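[Tundville-Sewing] Re: Zipper tape shrinkage in canvas bags, and stitch length at the corners
26 October 2022
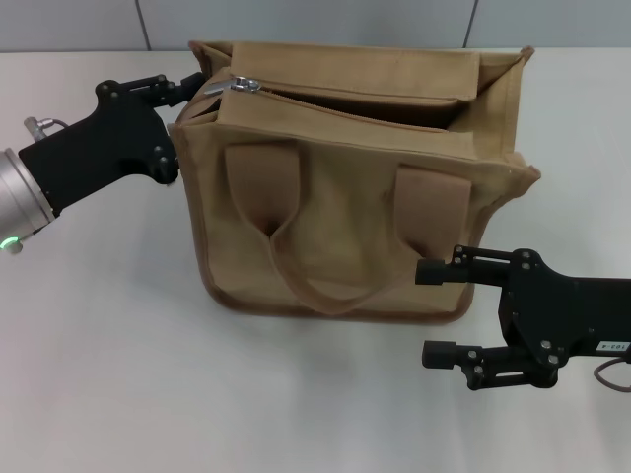

1. Quoted message

> I have washed three canvas bags so far and the zipper has rippled on all
> of them. The fabric was washed before cutting. The zipper was not. The
> ripple is worst in the middle third of the tape and almost absent at the
> ends.
>
> Second question. When I sew piping into the bottom corners, the machine
> skips stitches on the curve. I am using the same needle and thread as on
> the straight seams, where it behaves. Shorter stitches made it worse.
>
> Is there a standard allowance for tape shrinkage, or do people just
> steam the tape and hope?

2. Tape shrinkage

There is no standard allowance that I would trust. Cotton tape and polyester tape behave differently, and the listing often does not say which one you are getting. The Uditwood rolls sold at the Tundville store have been cotton one season and a blend the next, under the same stock number.

Test it instead. Cut 30 inches of tape from the roll, mark both ends with a laundry pen, and put it through the same wash and dry cycle the finished bag will get. Measure flat, without pulling. Repeat the cycle and measure again. If the second reading matches the first, the tape is done moving and the rest of the roll can be treated the same way. If it doesn't match, keep going until it does.

Steaming is not equivalent to washing. Steam relaxes the tape but does not agitate it, and in my tests a steamed length still lost some more in the machine.

A ripple in the middle with flat ends does not sound like tape shrinkage alone. The ends are held by the cross seams, so they will look flat whatever the tape does. Two other causes are worth ruling out:

- The canvas edge stretched while the zipper was being sewn in. Canvas cut slightly off grain will do this under a heavy presser foot. Stay-stitch the edge 3 mm inside the seam line before attaching the tape.
- The topstitching was done in opposite directions on the two sides. Sew both sides from the same end.

If the tape is wavy and the canvas next to it is smooth, the canvas has shrunk or the tape has been stretched. If the tape is smooth and the canvas puckers against it, the tape has shrunk. Please look at one of the washed bags and report which it is, as your message describes both as a ripple.

3. Skipped stitches on piped corners

Shorter stitches making it worse is the useful detail. It points to needle deflection. At a piped corner the needle passes through two layers of canvas, two layers of piping fabric and often the edge of the cord. A needle that is adequate on the straight will bend enough on the curve to miss the hook.

Changes to try, in this order:

- Go up one needle size and leave everything else alone.
- Clip the piping seam allowance through the curve. Stop short of the stitching.
- Grade the allowances so that they do not all end at the same place.
- Use a narrow piping foot. A zipper foot works but lets the cord roll under the needle.
- Lengthen the stitch on the curve and turn the handwheel by hand through the thickest part.

I would not change thread until the first two have been tried. Prisix bonded thread is fine for this weight and the tension does not normally need touching. If your machine is a Wyss with the older vertical hook, check the needle bar height as well. A slightly low bar will pass every test on flat cloth and skip only on thick work.

4. Hand finishing

If one corner still has a gap after all that, backstitch it by hand from the lining side with waxed thread. It is slow but it holds. I have one bag repaired this way that has carried library books since last October and the corner has not opened.

5. Archive

The earlier thread on grain direction in duck canvas is in the list archive under "crooked bolts". The measurements in it were taken before washing, so do not compare them with anything above.

--
To leave this list, send a blank message with "unsubscribe" in the subject line.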